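Potência nominal não é critério de compra

A etiqueta de um forno de bancada informa a potência em watts e quase nada sobre o que interessa a quem cozinha: a temperatura real no centro da cavidade e a sua oscilação em regime. Defendo que essa informação deveria ser obrigatória.

O termostato bimetálico, comum nos modelos de entrada, trabalha com histerese larga. No Bemis que uso há dois anos, regulado para 200 graus, o termopar registrou picos de 245 antes do primeiro desligamento da resistência. A média ao longo de 60 minutos ficou próxima do valor ajustado, o que explica por que o defeito passa despercebido nos assados longos e arruína biscoitos, que ficam 14 minutos lá dentro.
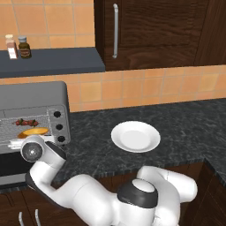 O Stelter, com controle eletrônico, oscila menos, mas o sensor fica encostado na parede lateral e lê a chapa, com atraso em relação ao ar. O manual recomenda preaquecer "até a luz apagar". A luz apaga cedo demais.

Os fabricantes alegam que a medição depende da carga, da posição da grade e da tensão da rede. Depende, e por isso existem procedimentos de ensaio: cavidade vazia, grade no nível médio, tensão estabilizada, leitura após três ciclos completos.

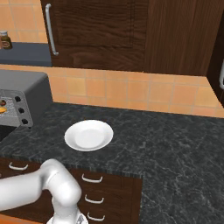
Bastariam dois números na embalagem, o desvio médio e a amplitude. O custo do ensaio, diluído por lote, é baixo. Enquanto não vierem, um termômetro de forno avulso continua a ser a compra mais útil, e convém lê-lo depois do terceiro ciclo.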